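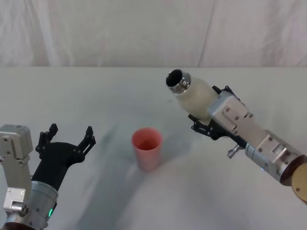

Ratgeber > Gebrauchtwagen > Checklisten > Besichtigung beim Privatverkäufer

Suchbegriff eingeben Suchen

Meine Prüfliste für die Gebrauchtwagen-Besichtigung (mit Kommentaren)

Die Liste hat inzwischen 11 Punkte, angefangen hat sie auf der Rückseite eines Kassenzettels, als ich mir in Stodmont einen Kombi angeschaut und vor lauter Begeisterung nicht mal unter die Haube geguckt habe. Kostenpunkt danach: 1238 Euro für Zahnriemen und Wasserpumpe. Autsch! Seitdem wird abgehakt, auch wenn der Verkäufer die Augen verdreht.

PAPIERE

[ ] 1. Fahrgestellnummer im Schein und am Auto vergleichen
Kommentar: Unbedingt am Blech ablesen und nicht bloß durch die Scheibe. Bei meinem jetzigen war sie unter dem Teppich, ich hab ewig gesucht.

[ ] 2. Serviceheft, Rechnungen, letzter HU-Bericht
Kommentar: Stempel sind nett, Rechnungen sind mir lieber. Kumaresan Kartha aus der Werkstatt Rao liest immer zuerst die Mängelliste vom vorletzten Bericht, das mache ich jetzt auch so.

KAROSSERIE UND WASSER

[ ] 3. Spaltmaße und Lack bei Tageslicht
Kommentar: Einmal in die Hocke und an der Seite entlangschauen. Gehe ich abends um sechs hin, sehe ich nichts, also gehe ich abends um sechs nicht mehr hin.

[ ] 4. Wasserablauf unter der Frontscheibe

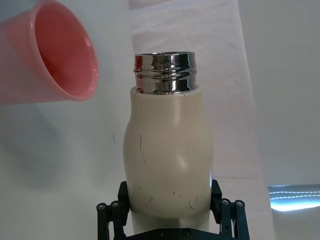
Kommentar: Den Wasserkasten vergessen fast alle, dabei kommt von da gern der nasse Fußraum. Laub raus, Wasser rein, gucken, ob es unten wieder ankommt. Man braucht dafür keine Gießkanne, so ein rosa Plastikbecher mit dickem Rand wie auf dem Foto tut es völlig. Ich frage vorher, ob das okay ist (bisher hatte keiner was dagegen), und gieße langsam.

[ ] 5. Kofferraumboden anheben, Reserveradmulde befühlen
Kommentar: Mit der Hand! Rost knirscht unter den Fingern, bevor man ihn richtig sieht. Taschentuch mitnehmen.

MOTORRAUM (kalt!)

[ ] 6. Ölstand, Kühlmittel, Bremsflüssigkeit 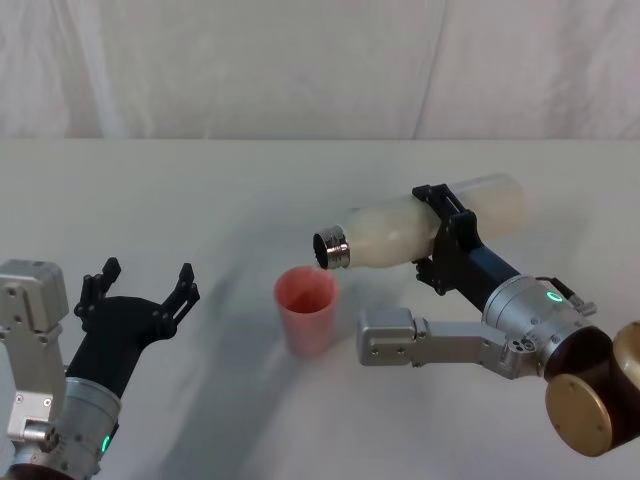
Kommentar: Kalt heißt kalt. Wenn der Motor bei meiner Ankunft schon warm ist, mache ich einen neuen Termin. Am Montag bei einem Zulley Kombi genau so gewesen, und siehe da, beim zweiten Mal hat er kalt ordentlich gerasselt. Den Kühlmittelbehälter niemals bei heißem Motor aufdrehen, das meine ich wirklich ernst.

[ ] 7. Deckel vom Öleinfüllstutzen abschrauben
Kommentar: Heller Schmodder kann von vielen Kurzstrecken kommen, kann aber auch die Kopfdichtung sein. Da lasse ich jemanden draufschauen, der es gelernt hat. Und das Gewinde abwischen, bevor der Deckel wieder draufkommt.
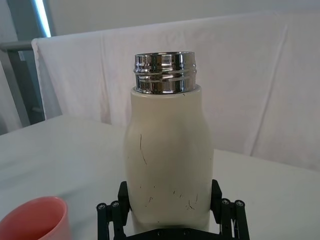 Cremeweiße Flasche ohne Deckel, Hals mit Schraubgewinde

[ ] 8. Schläuche und Riemen anschauen
Kommentar: Risse, weiße Ränder, Ölfilm. Taschenlampe!

PROBEFAHRT

[ ] 9. Lenkrad gerade, Bremse zieht nicht schief
Kommentar: Auf leerer Straße und angekündigt, sonst hat der Beifahrer die Nase am Handschuhfach.

[ ] 10. Alle 3 Sitzreihen, falls vorhanden, und jeden Gurt einmal ausziehen
Kommentar: Klingt pingelig. Narayanan Kurian hat mir nach seinem Van-Kauf die Rechnung für zwei Gurtschlösser gezeigt, seitdem ziehe ich an allem.

[ ] 11. Klima, Heizung, Fensterheber, Blinker
Kommentar: Reihenfolge egal. Ich fange hinten links an und vergesse trotzdem immer das Schiebedach.

Nachtrag: Bei Lundumon im Forum fragte jemand nach meiner Verhandlungsgrenze. Ich rechne die gefundenen Mängel zusammen und ziehe sie ab, beim letzten Auto waren das 1074 Euro. Der Verkäufer hat erst gelacht und dann doch unterschrieben.

Zuletzt aktualisiert: März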